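Why Does Wood Have Stripes?

Reading time: 4 minutes

Find something wooden. A pencil will do, or a floor, or the chair you are supposed to be sitting on properly. Look closely and you will probably see lines. Some are straight, some are wavy, and some go around a dark spot the way a stream goes around a rock.

Those lines were not painted on. The tree made them, one year at a time, while it was busy doing what looks like nothing at all.

A tree has a problem

Trees have to grow in two directions. They grow up, to reach the light before their neighbors hog it. They also have to grow outward, because a very tall, very skinny tree has a short career.

The growing outward happens in a layer just under the bark. It is thinner than a page in a book, and it goes all the way around the trunk like a sock. This layer is called the cambium (say it KAM-bee-um). On its outer side it makes new inner bark. On its inner side it makes new wood. The wood in the middle of the trunk is the oldest, and the wood nearest the bark is the newest. You do it the other way around with your skin, which is one of many reasons you are not a tree.

Fast wood, slow wood

In spring, in places with cold winters, there is plenty of water and the leaves are just opening. The tree is thirsty and in a hurry. In a pine, the wood it makes at this time has big, roomy cells with thin walls, good for moving water. It looks pale.

Later in the summer the tree slows down. Now it makes small cells with thick walls, packed tightly together. That wood looks darker. By October the tree has usually quit for the year, and it won't make any more wood until spring.

One pale band plus one dark band equals one year. Cut across the trunk and you see rings. Count the rings and you know how old the tree was. A stump with 439 rings was already a grown-up tree when your great-great-grandmother was a baby, and it did not care about her either.

Many trees in the warm, wet tropics don't bother with clear rings. If it's never winter, why stop?

So where do the stripes come from?

Rings are circles, but a table top has stripes. Did somebody straighten them out?

Try it with an onion - ask first, and let a grown-up do the cutting. Slice it across the middle and you get circles. Now take another onion and slice it from top to bottom. The same layers show up as long curved lines. A board is usually cut the long way, so you are looking at the sides of the rings. We call this pattern the grain.

The dark spots are knots. Each one is the bottom of a branch that the trunk grew around.

Glue, and some cheating

Wood swells a little when the air is damp and shrinks a little when the air is dry. It does this mostly across the grain, and it goes on doing it long after the tree has become furniture. A very wide board may bend like a potato chip. One old answer is to cut the wood into narrow strips and glue them side by side. Each strip has its own grain, so they don't all pull together like a tug-of-war team. Counters made this way are called butcher block.

And then there is wood that is only a picture of wood. Printers are very good at grain, including the gray, worn-out kind that real boards get after years of rain and sun. Even play kitchens get the treatment.

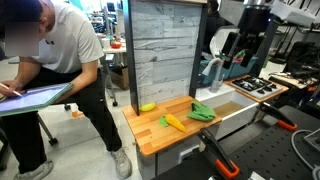

Photo: Cudik

The counter in the play kitchen is made of narrow strips glued together. The gray planks behind it are a printed pattern, and they have never met any weather.

Be a grain detective

To test a board, look at its end. On real, solid wood, the lines on the top carry on over the edge and turn into bits of rings. On a print, they often just stop. Then look for twins. A tree never makes the same knot twice, but a printer does it all day long and doesn't even blush. If you find two knots that match exactly, you have caught a fake.

Start with the kitchen table. If it fails the test, break the news to your family gently.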